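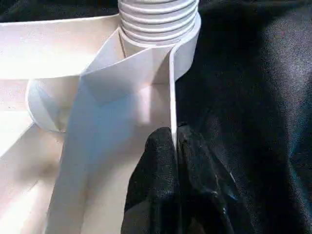 Looking after a small bench arm with white covers

These notes are for the Skavix arm on a home workshop bench. Allow an evening in February, before the busy season.

Power and parking
Switch off at the wall and wait 2 minutes. Support the forearm by hand before releasing the brake – it drops under its own weight.

Cleaning
1. Wipe the covers with a damp microfibre cloth. Methylated spirits will dull the plastic.
2. Brush grooves and ridges with a dry paintbrush, working away from the joints.
3. Lay dark cloth under the job. White clips and shavings are easier to find on it.
4. Go over the arm housing from the top down to the joint collar, and stop there. Keep liquid out of the gap.

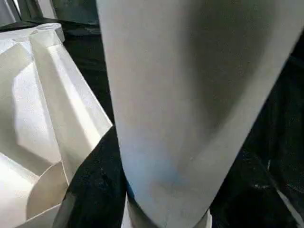 Checking the joints
Rock each joint gently. Any click means the 4 cover screws want nipping up by hand. Don't use a driver with a clutch set above its lowest colour.

Grease
Zundar white grease, a pea-sized dab on the wrist gear, every 2,000 hours. More than 100 hours of sanding nearby and the old grease should be wiped out first.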